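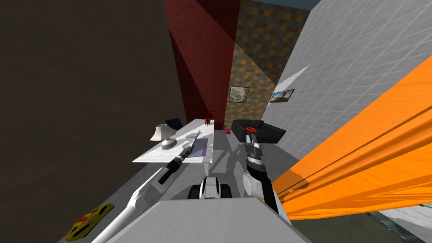 Notebook, March 17, 2026
Heart rhythm and air quality, Flellovcombe group

Finally got the Painemal pollution readings lined up with the device downloads, and I'm delighted with how cleanly they match! We have 3,728 patient-days in the merged file now, all with a fine particle value against them. The clocks were the awkward bit (the Gritel loggers don't change in October and the hospital system does), so I shifted everything to UTC before joining. 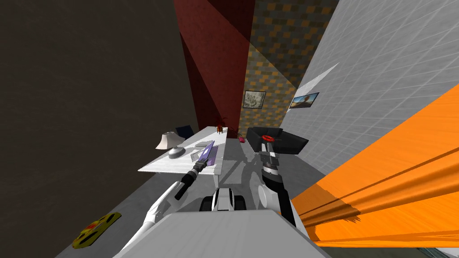 Do we count two alarms on the same night as two episodes?
Only if there are 30 minutes of normal rhythm between them. Anything closer gets merged into one, using the first start time.

Ran that rule on a test batch of 200 traces and read every one by eye afterwards. It disagreed with me on 5, all short runs of fast atrial rhythm with a lot of noise on the lead. Really pleased with that. Those traces are in the Cerkis folder under "second look", please add your own reading before opening mine.
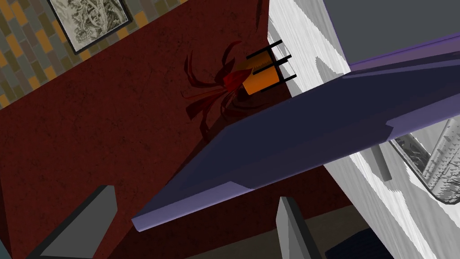 Still to do

Lag of one day and two days as well as same-day exposure. Add temperature, as the cold spells and the smoky days overlap badly. Ask the clinic whether dose changes are logged anywhere we can get at them. Can't wait to see the lag plots!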